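CA finish going cloudy on turned pens

Posted 13 November 2022 by Grokeo

I've been finishing my pen blanks with thin CA glue and keep getting white cloudy patches. I put on 7 coats with a paper towel, lathe on its slowest speed, and spray accelerator after each one. Maple is fine. Anything oily, like the cocobolo I bought last month, goes milky near the bushings. I've tried a fresh bottle of glue and it made no difference.
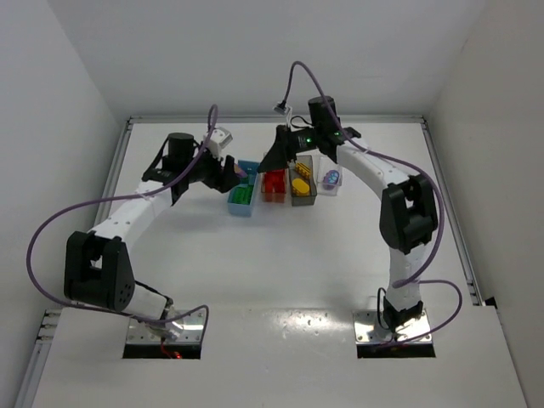

The shop is an unheated garage, if that matters. I'd like to stay with CA as I have most of a big bottle left – friction polish wore off my last two pens within weeks.

Relport

Too much accelerator. Hold the can further back and use one light puff, or skip it and wait 15 minutes between coats. Cold and damp will do it too. I bring my blanks indoors the night before.

For cocobolo, wipe it down with acetone first and let it flash off before the first coat. If it's already cloudy, sand back to where it's clear and start again from there.

Valtia

I gave up and use lacquer now. Looks nicer anyway.

Väisänen

Agree with Relport on the spray. Also check your bushings – if glue builds up there and you snap the blank off, it lifts at the ends and that looks white as well. I switched to plastic cones for finishing and the ends stay clear.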